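# Can I believe a "trained with no human labels" grasping result? 231 test grabs

Asked 16/02/2020 in Robotics > Picking
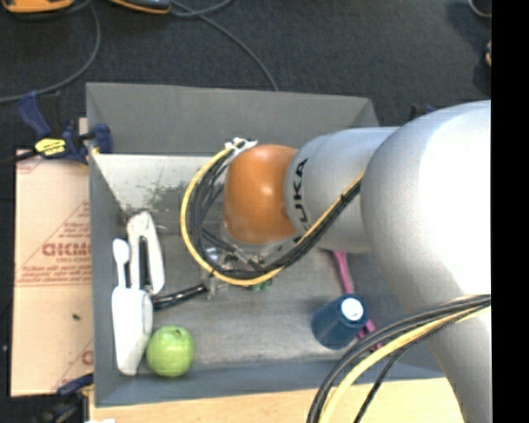 I'm trying to decide if I should copy a training method or if I'm about to waste a few months on it. The method comes from a write-up by a small group in Plirnville. They call it Memis. The arm makes grabs at mixed stuff in a bin, the software decides on its own if each grab worked, and the network trains on those results. No person marks anything.

They say they collected 2,798 grabs this way and then ran 231 test grabs, and the new network beat their old hand-tuned picker (Rirkik) by a wide margin. The write-up gives one success rate for each and that's it. No table by object and no list of misses.

What bugs me:

- The success check is "fingers didn't close all the way after lifting." A thin handle could let the fingers close almost completely. Wouldn't that get scored as a miss and teach the network to stay away from thin things?
- The test objects are "household items similar to training." Similar how? If the same apple is in both sets I don't call that a test.
- Rirkik was tuned two years earlier on a different bin.

We have a KUKA arm and a bin clamped to a table, so the hardware side doesn't scare me. The claim does. Is there a cheap way to check it before I commit?

---

**Answer 1** (accepted)

I'd be suspicious too, mostly of the success check.

You can test that part by itself without training anything. Run 400 grabs with whatever picker you have now. Log what the finger check says, and have a person write down what really happened without seeing the log. Then compare the two. Don't just look at how often they agree overall. If most grabs fail, a check that says "miss" every time will look great on paper.

Split the disagreements by object. If the check is wrong at random, the network can usually put up with a fair amount of that. If it's wrong on the same kinds of things every time, you'll train a network that avoids them and then scores well, because it gets to choose what it picks. That last bit is my biggest complaint with bin picking numbers in general. A robot that goes for the easy round thing first and gets stuck on the flat thing at the end can still post a nice rate, depending on when you stop counting.

So ask them when a run ends. Until the bin is empty? Until so many misses in a row? I went through the write-up twice and couldn't find it.

For the baseline, run both pickers on the same day in the same bin. Reset the objects the same way and swap pickers every run, so that if the lighting drifts or a finger pad wears down it hurts both of them. Anything you tune for one, spend the same hours on the other.

I do think the basic idea is sound. Letting the arm score itself is a reasonable way to get a lot of data. I just wouldn't take their margin as a number you can plan around.

— Larasati Ngui

> **Comment from the asker:** Thanks. Running the 400 first. I emailed them about the stopping rule and got back "until the operator judged the bin complete," so make of that what you will.

> **Comment, Larasati Ngui:** Then there was a human label in it after all, at least on the test side. I'd want to know if the operator knew which picker was running.

---

**Answer 2**

231 is plenty if the gap is big. People get too hung up on sample size. We did something like this at Maglaya and it worked fine, the network got better every week. Just try it.

— Dennis Mussa

> **Comment:** Better at what, measured how? And 231 grabs from a handful of bin fills aren't 231 separate tests. If one fill is easy, all the grabs in it are easy.

> **Comment, Dennis Mussa:** Fair, but it cleared bins faster, you could tell by watching it.

---

**Answer 3**

Not a full answer, but on the thin handle question: add a second check. Take a picture of the bin before and after the grab and see if anything left. It catches some of the cases where the fingers look closed. It will also fool you when an object gets bumped and rolls, so don't use it alone. If the two checks disagree, throw that grab out of the training set but keep a folder of them. We had 3 objects that made up nearly all of that folder and they'd been poisoning our scores since September.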